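Lillon presenta su procedimiento de puesta a punto para manos robóticas articuladas

El documento recoge el montaje, el ajuste y el mantenimiento de una célula de manipulación con dos manos

3 de noviembre de 2019. Lillon, empresa dedicada a la integración y el mantenimiento de equipos de manipulación, ha publicado el procedimiento que aplica a la puesta a punto de su célula Bidel, un robot con dos brazos y manos de dedos articulados destinado a trabajos con envases y objetos de uso doméstico. El texto se entrega desde hoy a los clientes con contrato de servicio y sustituye a las hojas sueltas que los técnicos venían utilizando desde la primera instalación.

El procedimiento se ha redactado en el taller de Londoño, donde la compañía prepara las unidades antes de su entrega y recibe las que vuelven para reparación. La primera versión se cerró en julio y se ha revisado después con las observaciones del equipo de campo.

"Una mano articulada pierde el ajuste poco a poco, y el operario se acostumbra a compensarlo moviendo el objeto", explica Gertraud Berchtold, responsable de servicio técnico de Lillon. "Cuando nos llaman, llevan semanas colocando las piezas un poco más a la derecha. Queríamos que esa desviación se midiera en la revisión y quedara anotada".

La intervención está dividida en 3 fases. La primera se hace con el robot sin alimentación y comprende la inspección de los dedos, la comprobación de los tornillos del soporte situado en el dorso de la mano y la limpieza de las superficies de contacto con un paño que no suelte fibra. El manual pide revisar con especial cuidado el recorrido del cable en la zona de la muñeca. Un cable demasiado corto limita el giro del antebrazo; si sobra longitud, puede engancharse en los objetos que se están manipulando.

En la segunda fase se ajusta la posición cero de cada dedo. El técnico lleva la mano a la postura abierta, con los dedos extendidos y el pulgar separado, y compara la lectura de cada articulación con la registrada en la entrega. Las dos manos se ajustan por separado y mientras se trabaja en una la otra debe permanecer quieta, fuera de la zona de agarre. Si la diferencia en una articulación supera el margen indicado en la ficha de la unidad, se sustituye el dedo completo. Lillon ha dejado de reparar segmentos individuales en las instalaciones del cliente y reserva esa operación para el taller.

La tercera fase es la prueba de agarre. Se realiza con botellas de plástico tumbadas, colocadas en paralelo sobre una superficie mate de un solo color, de forma que la mano tenga que cerrarse sobre una sin desplazar la contigua. La serie completa consta de 200 agarres por mano y se ejecuta a la velocidad normal de trabajo.

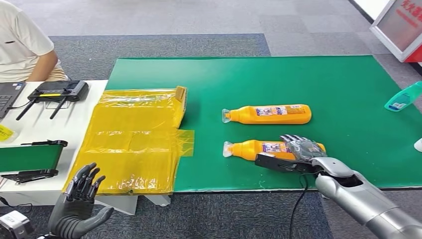 Los resultados se anotan en el cuaderno de la unidad, junto con la fuerza de cierre programada y cualquier incidencia. Una serie interrumpida por una parada de seguridad no se da por válida y se repite desde el principio. Según los datos de la empresa, la intervención completa ocupa 40 minutos por mano cuando no hay que cambiar componentes. El intervalo recomendado entre revisiones es de 900 horas de funcionamiento.

El software de ajuste, denominado Clotetti, se ejecuta en un ordenador portátil y guarda los valores de cada articulación antes de modificarlos. Si la prueba de agarre no resulta satisfactoria, el técnico puede recuperar la configuración anterior y dejar la célula en servicio hasta la siguiente visita.

"La parte que más discutimos fue la de los cables", señala Heikki Valtonen, técnico de puesta en marcha. "En la primera versión solo ponía que se comprobara el estado. Ahora hay que mover la muñeca de tope a tope y mirar el cable durante todo el recorrido. Son dos minutos más y es donde encontramos la mayoría de los fallos intermitentes".

Los clientes con unidades ya instaladas recibirán el documento impreso en la próxima revisión programada, acompañado de un juego de fichas en blanco. Quienes realicen el mantenimiento con personal propio pueden solicitar una sesión de formación en Londoño, con prácticas sobre una célula en funcionamiento. Las fechas se acuerdan con el departamento de servicio técnico.

Acerca de Lillon

Lillon instala, ajusta y repara células de manipulación con manos articuladas. Su taller de Londoño atiende las unidades Bidel y gestiona el suministro de recambios.

Contacto para medios: departamento de comunicación de Lillon, taller de Londoño.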